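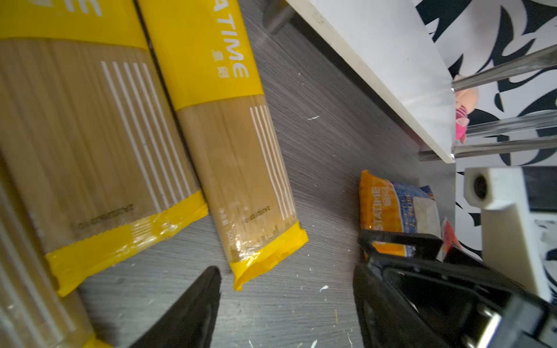 Storing dried pasta long term: original bag or sealed container?
Forum: Pantry and Dry Goods

saltbush_4
Posted January 25, 2020

We moved into a smaller place in November and the pantry is now one narrow cupboard on an outside wall. I buy dried spaghetti in bulk when it is on special and I'd like to settle on one way of storing it.

Options as I see them:

Leave it in the plastic bags it comes in and stand the bags in a tub.
Decant into Lullex tall canisters (the ones with the silicone ring in the lid).
Bag inside a canister, with the top of the bag cut off.

The cupboard gets warm in the afternoon and I have had pantry moths before, in flour. Never in pasta so far. Interested in what people have measured, less interested in what looks good on a shelf.

dunmarra
Option 1 until you open a bag, then option 2. A factory heat seal is better than anything you can do at home with a lid. Once the seal is cut the bag is just a sleeve.

Dried pasta is low moisture to begin with. It keeps for a couple of years if it stays dry. Warmth on its own does very little to it. Warm and damp together is what you want to avoid, and an outside wall can give you damp in winter. Put a cheap humidity gauge in there for a week before you spend money.

kettle_and_co
Disagree with leaving it in the bags. Thin plastic film does not stop moths. The larvae can chew through it, and they get in at the folds and the crimp as well. I lost most of a shelf that way: rice, couscous, pasta, the lot. The pasta bags looked fine from the front and had pinholes along the back seam.

Everything goes into hard containers the day it comes home.

dunmarra
Pinholes can be exit holes as easily as entry holes. If the eggs came in with the product, your hard container would have kept them in with the food. You'd have saved the rest of the shelf, I'll grant that, but not the bag that started it.

kettle_and_co
Saving the rest of the shelf is the point. One bad container goes in the bin and the others are clean. With bags you have to check every one of them, and you won't.

saltbush_4
Fair. Does anyone freeze it first? I do that with flour now.

tarp_hat
I do. Four days in the chest freezer in the unopened bag, then leave it on the bench until it is back to room temperature before opening. Opening it cold lets moisture condense on the strands. You get a slightly tacky surface and they stick together in the pot.

Four days is probably longer than needed but my freezer is full and the centre of a packed freezer is slow to cool a new load.

One practical note. Lay spaghetti flat in the freezer. If you lean it in the corner and drop a roast on it you will have soup noodles.

Mirrool
Freezing pasta seems like overkill to me. Flour and whole grains, yes. Pasta is dried with heat at the factory and anything alive in the dough would not come through that. Contamination happens later, in the warehouse or the shop or your own cupboard. If your cupboard is clean and the bag is intact, freezing does nothing useful.

tarp_hat
"Later, in the warehouse or the shop" is the case I'm freezing for.

Mirrool
Then inspect the bag at the shop. Look at the seals at both ends and look for webbing through the clear part. It costs nothing and takes no freezer space.

pebble_dash
Coming at this from the container side. I have used both the Lullex tall and the Skavel one with the clip lid.

Lullex tall: the ring seals well when new. It comes out for washing and has to go back in with the flat side down, otherwise the lid sits proud by a hair and is not airtight. The instructions do not mention this. The inside height is fine for standard spaghetti, but the longer type sticks out and has to be snapped.

Skavel clip: taller, seals less evenly. The side opposite the hinge is tight and the hinge side is not. I tested mine by filling it with water and turning it over the sink, and it wept at the hinge. For dry goods in a dry cupboard this does not matter much. For moths I would not rely on it.

Neither is cheap. A wide glass jar laid on its side does the same job if you have the depth.

saltbush_4
Useful, thanks. The cupboard is 4 shelves and not deep, so jars on their sides are out. Which of the two would you buy again?

pebble_dash
Lullex, and a spare ring with it.

kettle_and_co
Seconded on the spare ring. Mine perished next to the oven.

oxley_bend
Has anyone mentioned keeping the date? When you decant, you lose the best-before and the batch code. If there is a recall you have no way of checking. I cut the printed part off the bag and drop it in the bottom of the canister. On a lot of bags the code is stamped in tiny print down near the seal, so look there before you cut.

Masking tape on the lid works for the date but lids get swapped.

dunmarra
Good point, and another argument for option 3. Cut the top off, stand the whole bag in the canister, put the lid on. The code stays with the food, no crumbs in the canister, and when the bag is finished you throw it out and drop in the next. You lose a bit of room to the folded plastic.

Mirrool
Option 3 also stops you tipping new pasta on top of old, which people do all the time and then wonder why the bottom smells dusty.

kettle_and_co
I can live with option 3. I'd still want the unopened ones in something hard.

tarp_hat
A lidded tub is enough for unopened bags. I use one of the Donenier storage boxes from the hardware aisle with foam draught strip run round the rim. Not pretty. Has kept moths out of mine through two summers with an active infestation in the shed next door.

oxley_bend
Check that the foam strip does not smell before you put food in there. Some of the adhesive-backed types are strong for weeks and pasta will pick it up through an open bag.

tarp_hat
Agreed. I aired mine outside with the lid off for a fortnight.

saltbush_4
Plan so far: inspect at the shop, unopened bags flat in a lidded tub on the bottom shelf, one open bag at a time standing in a Lullex tall. I'll skip the freezer unless I find something. Humidity gauge is going in tonight.

dunmarra
Put the gauge at the back against the wall, not at the front. The front will read the same as the kitchen.

saltbush_4
Will do. I'll post the readings when I have a full week.

pebble_dash
Also check whether the tub fits through the cupboard opening with the lid on. I have a very good tub that lives in the hallway.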